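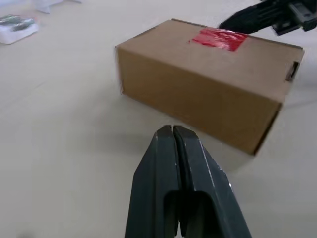

Cardboard carton with handle slot, red tape on top.

Cartons and Packing: Frequently Asked Questions

Brollthorpe Community Storage provides cartons to households that wish to place belongings in the store for a limited period. The answers below apply to all deposits made under the household scheme. They were last revised on July 7, 2022.

Who may request cartons?

Any household registered with the store may request cartons. Registration is free of charge and may be completed at the front desk or by post. The register currently holds 3,941 households.

How many cartons may I have at one time?

Each household may hold up to four cartons. Further cartons are issued once the first set has been deposited or returned. Households moving out of the Tokgöz building may apply for a larger number in writing.

Do I have to use the cartons supplied?

No. Plain cardboard boxes of your own are accepted, provided that they close fully and have not been weakened by damp. Boxes without handles are accepted, although staff may ask you to carry them to the shelf yourself. Plastic sacks and open crates are not accepted.

What does the red tape mean?

Red tape on the top of a carton tells our staff that the depositor has finished packing it. Please do not apply it until you are satisfied with the contents. A single strip is sufficient. Wrinkles in the tape do not matter, but it should be pressed down firmly along its whole length. Clear or brown tape may be used elsewhere on the carton.

May I cover the handle slot?

The slot should be left clear. If you are storing small or loose items, place them in a closed bag inside the carton so that they cannot fall through.

How should I prepare a carton before packing?

Stand it on a clean, flat table and open all the flaps fully. Check that it is empty, including the corners. Fold the flaps back as far as they will go without forcing the crease, and move pens, small packages and other loose articles to one side of the table – these are the items most often packed by mistake.
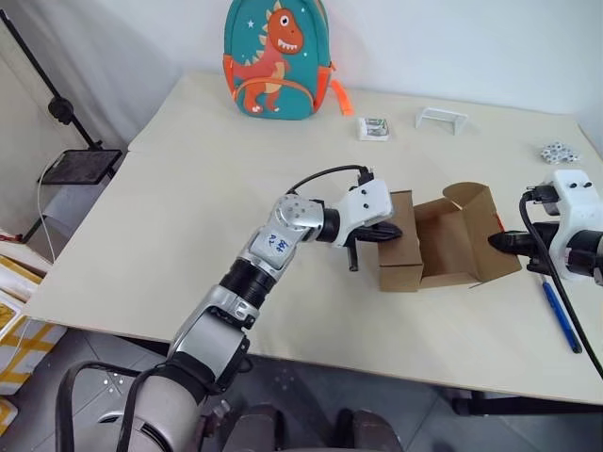 Can children's belongings be stored?

Yes. School bags, toys and clothing are accepted in the same way as other household goods. Backpacks should be emptied, with their straps tucked in. Food and drink must be removed from all pockets.

May I open a carton after it has been deposited?

You may do so at the Benow Road counter during opening hours. Please bring your deposit slip. The carton will be brought to a table for you, and fresh tape will be provided when you have finished.

What happens if a carton is damaged?

Damage should be reported within two days of collection. Claims are considered by Kimie Hamada, Deposits Officer, and a written reply is sent to the registered address.

Whom should I contact with other questions?

Please write to Remzi Ersoy, Household Scheme, Privitz House, 174 Mill Lane, Brollthorpe. Enquiries may also be left at the front desk.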